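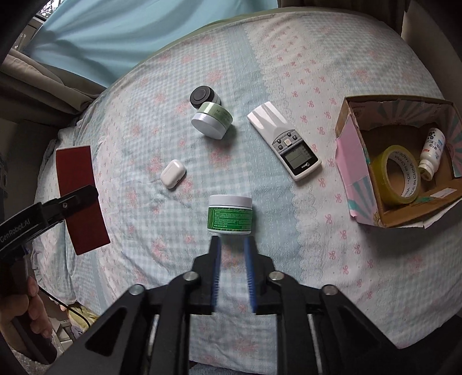

Charito Belmonte
Instructor in Robot Maintenance, Noltside Technical College

Chapter 8
When the Grip Fails

Most gripper faults are small. A pin works loose, a pad wears smooth, or a cable gets pulled, and the fingers no longer close where the operator expects. The object slips, or it gets squeezed too hard. This chapter covers both outcomes and the checks that catch them early.

Household items make good test pieces for this work. A jar with a smooth lid, a remote control, an earbud case and a roll of tape each load the fingers in a different way. A soft surface such as a bed sheet adds trouble of its own. Items settle into the folds and tilt, and a fingertip can catch cloth along with the object.

The main case in the chapter comes from the Cabrera workshop, where Nestor Quiambao and Jerome Agbayani were running pick-up trials with a two-finger tool in July. On trial 69 the left finger lagged behind the right. The tool pushed a glass jar sideways before it closed, and the jar fell to the floor and broke. Agbayani cut his thumb picking up the pieces. The log showed that the lag had been present for two days and had been put down to a slow operator.

The cause was a pivot pin that had backed partway out of the linkage. It had last been checked some 1000 cycles earlier. The pads were in good order, and they were the only part on the daily checklist.

Section 8.1 names the parts of a parallel gripper linkage and shows how play in one joint moves the fingertips. Section 8.2 deals with pads, and Section 8.3 with cables and strain relief. Section 8.4 returns to the Cabrera case and the revised checklist.

Before you start, review lockout steps in Chapter 2. Keep your fingers out of the gap between the pads whenever the tool has power.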